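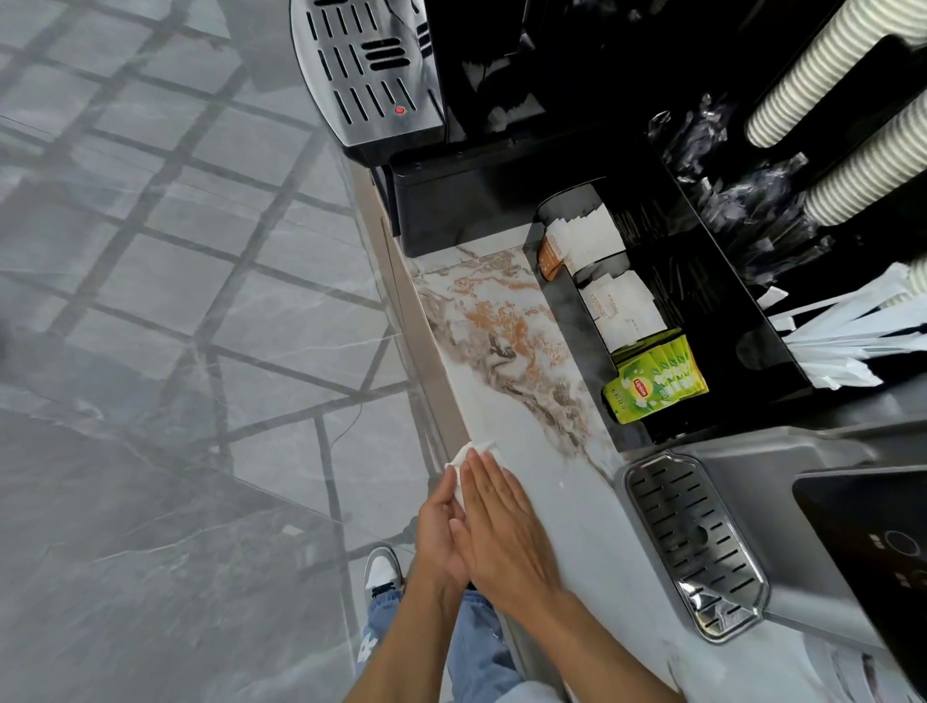 Tarar opens first-person task recording service to outside robot developers

Clekmont, 26 September 2020 — Tarar, a supplier of training recordings for service robots, has opened its counter-cleaning and break-room package to outside customers. The package was previously sold only to two development partners. It consists of head-level video of people doing short cleaning and restocking jobs at self-service drink counters, with start and end times marked for each action.

The first release contains 800 clips, of which 198 cover wiping. The rest are divided among refilling cups and stirrers, straightening sachets, emptying drip trays and clearing wrappers. Clips are delivered with a plain text file listing the action, the hand or hands used, the tool and the surface. Customers can license the full package or the wiping subset alone.

Horacio Ojeda, product manager at Tarar, said wiping was the most requested category. "A counter with a coffee machine on it leaves you a strip of free surface and a lot of things you must not knock over," he said. "Customers want to see how far a person reaches, which hand holds the cloth and when the cloth is turned."

The wiping clips are sorted by tool: folded napkin, paper towel, sponge and microfiber cloth. Napkin clips form the smallest group. Tarar says it kept them as a separate class because a napkin changes shape during the stroke and is often pressed with both hands, which makes contact points harder to label. Two-handed clips carry a separate tag for each hand.

Surface type is recorded as well. Patterned stone and stone-look counters are listed apart from plain ones, as several customers reported that their stain detection software marked veining as dirt. The package includes a small test list for this case, made up only of patterned surfaces. Glossy floors and machine panels are noted where they produce reflections.

Prindach, which builds a wheeled service unit with two arms for office kitchens, has used the recordings since June. The company said it trains its wiping routine on the Tarar clips and then adjusts pressure on its own hardware. The clips contain no force readings, so a buyer that needs pressure values must collect them separately. Prindach said it also had to discard part of the material, mainly clips in which the wearer looked away from the hands in mid-stroke.

Ojeda confirmed that gaze is not corrected or filtered in the delivered files. A flag for clips with the hands out of view is planned for the next version. Depth data is not included and there are no plans to add it to this package.

Delivery is by download or on an encrypted drive. A viewer for checking labels is supplied for Linux and Windows — it plays clips at reduced speed and exports corrections, but does not allow new action classes to be created. Corrections sent in by customers are reviewed by Tarar and issued to all license holders in a quarterly update.

A sample set of 89 clips is available on request to companies and university groups. Custom recording on a customer's own counter layout can be ordered with a minimum of 100 clips, and the customer supplies the list of tasks. Orders are handled through Jultoser, the company's distributor, which also provides first-line support. License prices are quoted individually and depend on the number of robots in which the trained software will be installed.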